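Jadwiga Kalinowski
April 5, 2024

Notes on number puzzles for small children, posted as a thread so I can link to it when people ask. I repair and sort donated toys for a lending library. Most of what comes across my bench is boards with pieces.

Fit first. A piece should drop into its recess under its own weight and lift out with two fingers. If it has to be pushed, a toddler will push it in once and then lose interest in that slot for good.

Foam numbers and a wooden board age differently. Foam compresses, takes tooth marks and picks up lint. The board mostly suffers at the rims of the holes, where the paint goes first. I check the rims with a fingernail before anything else.

Cleaning: damp cloth, one drop of dish soap, wipe, dry flat. Do not soak the board. Foam pieces can go in a bowl of warm water. Squeeze them in a towel and leave them overnight on a rack.

The board I get asked about most is the blue underwater one.

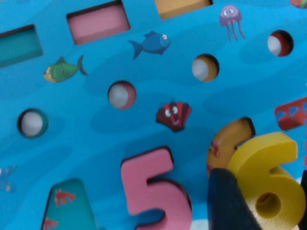
Filed under: Toys / Puzzles / Counting and sorting

Color is doing a lot of the work on this one. The rectangular recesses come in teal, pink and mustard yellow, and the round holes have colored inner walls, so a child who can't read a numeral yet still has something to match.

The sea creatures are printed on the surface and don't come out. Expect attempts. The dark red scallop with the googly eyes gets picked at more than the jellyfish or either fish. My niece Celina spent most of a visit trying to get a nail under it.

Reply to a question from earlier: yes, you can touch up a worn rim. Sand with 320 grit, wipe, one thin coat of water-based paint rated for toys. Two coats will tighten the hole and you are back to the fit problem.

Missing foam numbers: cut a new one from craft foam of the same thickness. Trace the recess on paper, cut the paper, test it, then cut the foam slightly inside the line. A fresh blade matters. Scissors leave a slanted edge and the piece rocks.

Storage. Board flat, pieces in a zip bag, bag labeled with the catalog number. Ours is 197. Write it on the back of the board as well, in pencil. Marker bleeds through light wood and I have regretted it since September.

Do not stack boards face to face. Printed surfaces stick in a hot closet and pull each other's ink. A sheet of baking paper between them is enough.

Next thread will be on stacking rings. Questions about glue go there too, please.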